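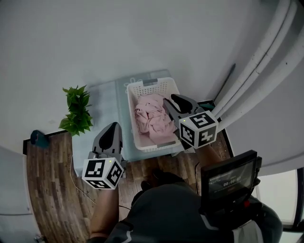
Neelam Sandhu wrote to me that a dropped towel is hardly a safety matter, and that I should save the word for arms that hit people.

I disagree. On Apr 12, 2023, a Kasten arm folding laundry at Prutora kept closing its jaws after the cloth had slipped out. The force limit was set to 130 newtons. It should have been 44. The arm ran that way for 400 cycles, and the log marked every one of them as normal.

No one was hurt. The next person to reach into the basket could have been.

Harish Prajapati wants a second sensor on each jaw. I would start with something cheaper: a grip that closes on nothing should count as a fault, and five faults should stop the machine until a person resets it. Prutora still treats an empty grip as a retry. I think they should change that before they buy any more arms.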